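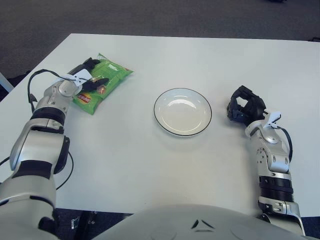 Figura 7.1. Una bolsa de aperitivos de color verde sobre una mesa blanca.

Capítulo 7
Cuando la empresa abre la libreta: cómo leer una presentación de resultados

Voy a confesar una cosa para empezar. La primera vez que me senté a leer un informe trimestral entero tardé una tarde, me bebí tres cafés y no entendí casi nada. Y eso que ya llevaba un tiempo comprando acciones (mal, pero comprando). Me sabía la cotización de memoria, sabía si el día iba en verde o en rojo, y sin embargo no habría podido explicarle a mi madre de dónde sacaba el dinero la empresa de la que yo era, en una parte ridículamente pequeña, dueño.

En el capítulo anterior vimos qué es un índice y por qué sube o baja con las noticias de tipos de interés. Ahora bajamos un piso, a la empresa concreta. Cuatro veces al año, en la mayoría de los mercados grandes, las compañías cotizadas publican sus cuentas, y durante unas horas todo el mundo se pone nervioso. Vamos a ver qué contienen esas cuentas, en qué orden me gusta a mí leerlas y por qué una acción puede caer el mismo día en que la empresa anuncia que gana más que nunca, ¡que a mí me parecía cosa de locos!

Lo que vas a encontrar en este capítulo

7.1 Las tres cuentas y para qué sirve cada una
7.2 Ingresos, márgenes y beneficio por acción
7.3 El consenso de los analistas y la famosa «sorpresa»
7.4 Las previsiones de la dirección
7.5 La conferencia telefónica: escuchar entre líneas
Ejercicios y lecturas

Un jueves cualquiera en Plurnomo

A lo largo del capítulo nos va a acompañar una compañía que se llama Plurnomo. Fabrica aperitivos y galletas, vende sobre todo a supermercados y lleva unos años en bolsa. La escogí porque su negocio se entiende sin ningún esfuerzo: compra materia prima, la transforma, la envasa, la reparte y cobra. Con un banco o una farmacéutica nos pasaríamos medio capítulo en las definiciones, y no es plan.

El jueves por la mañana, antes de que abriera el mercado, Plurnomo publicó sus resultados del segundo trimestre. Ingresos: 532 millones. El año anterior, en el mismo trimestre, habían sido algo menos. Beneficio por acción, también al alza. La nota de prensa hablaba de un «trimestre sólido», que es lo que dicen casi todas las notas de prensa, incluidas las de empresas que cierran al año siguiente. A las diez y cuarto la acción perdía un 2 %.

Cuando yo empezaba, ante una cosa así habría pensado que el mercado estaba equivocado y habría comprado más. A veces habría tenido razón, no digo que no. Pero lo que no habría hecho es mirar la página donde la dirección explicaba lo que esperaba para el resto del año, y ahí estaba la madre del cordero: Plurnomo mantenía su previsión de ventas y rebajaba la de márgenes, por el coste del aceite y del transporte. Quien compra una acción paga por los beneficios que vendrán, y los del trimestre pasado ya estaban, en buena parte, metidos en el precio.

Quédate con este ejemplo, que volveremos a él en cada apartado.

Ingresos no es lo mismo que dinero

Antes de entrar en materia, una distinción que me habría ahorrado disgustos. Los ingresos son lo que la empresa ha vendido. De esos 532 millones, a Plurnomo le costó 398 millones producir y servir la mercancía. Lo que queda se llama margen bruto, y de ahí hay que pagar todavía la publicidad, las oficinas, los intereses de la deuda y los impuestos. Si haces la resta te salen 134 millones, que en proporción a las ventas es algo más del 25 %. Apunta ese porcentaje en un margen del libro, a lápiz, porque en el apartado 7.2 lo compararemos con el de su competidora Brudel.

Y luego está la caja. Puedes haber vendido muchísimo en junio y no cobrar hasta septiembre. Mientras tanto hay que pagar nóminas, claro. Una empresa con beneficios puede quedarse sin efectivo, y el mejor caso que conozco es el de Hoekstra, un distribuidor que presentaba cuentas de resultados preciosas mientras sus clientes le pagaban cada vez más tarde. Los ingresos subían, los beneficios subían y el saldo en el banco bajaba trimestre a trimestre. Todo estaba publicado, en el estado de flujos de efectivo, en una tabla que yo entonces me saltaba.

En qué orden leo yo un informe

Esto es manía personal, lo aviso, y hay gente muy seria que lo hace al revés. Yo empiezo por la caja. Después voy al balance y miro la deuda y cuándo vence. Solo entonces abro la cuenta de resultados, y dejo para el final la carta del presidente, cuando ya tengo una opinión y es más difícil que me la cambien con adjetivos. El informe anual de Zukgate que usaremos en los ejercicios tiene 306 páginas. No hace falta leerlas todas (yo no lo he hecho), pero sí conviene saber en qué parte está cada cosa, y para eso os he puesto una guía en el apartado 7.1.

La economista Joyce Mwakalinga, que ha revisado este capítulo con una paciencia que no le puedo pagar, empieza siempre por las notas a las cuentas. Dice que es donde las empresas dejan lo que están obligadas a contar y preferirían no contar. Discutimos sobre esto bastante. Probad los dos caminos y quedaos con el que os canse menos, que un informe abandonado en la página diez no sirve de nada.

Antes de seguir

Para este capítulo te hará falta manejar porcentajes con soltura y recordar qué es la relación entre precio y beneficio (PER), que vimos en el capítulo 4. Si lo tienes oxidado, dale un repaso rápido, son cuatro páginas. Ten también a mano una calculadora y, si puedes, el último informe trimestral de una empresa que conozcas de verdad, de esas cuyos productos tienes en la cocina. Se descarga gratis de su página web, en la sección de accionistas e inversores.

Términos nuevos: margen bruto, margen operativo, flujo de caja libre, consenso, previsión, partida extraordinaria.

7.1 Las tres cuentas y para qué sirve cada una

Toda empresa cotizada publica tres documentos que van juntos. El balance dice lo que la empresa tiene y lo que debe en una fecha determinada. La cuenta de resultados recoge lo que ha ganado o perdido durante un periodo. Y el estado de flujos de efectivo sigue el dinero que ha entrado y salido por la puerta en ese mismo periodo. Empezaremos por este último, y lo haremos con las cifras de Plurnomo delante.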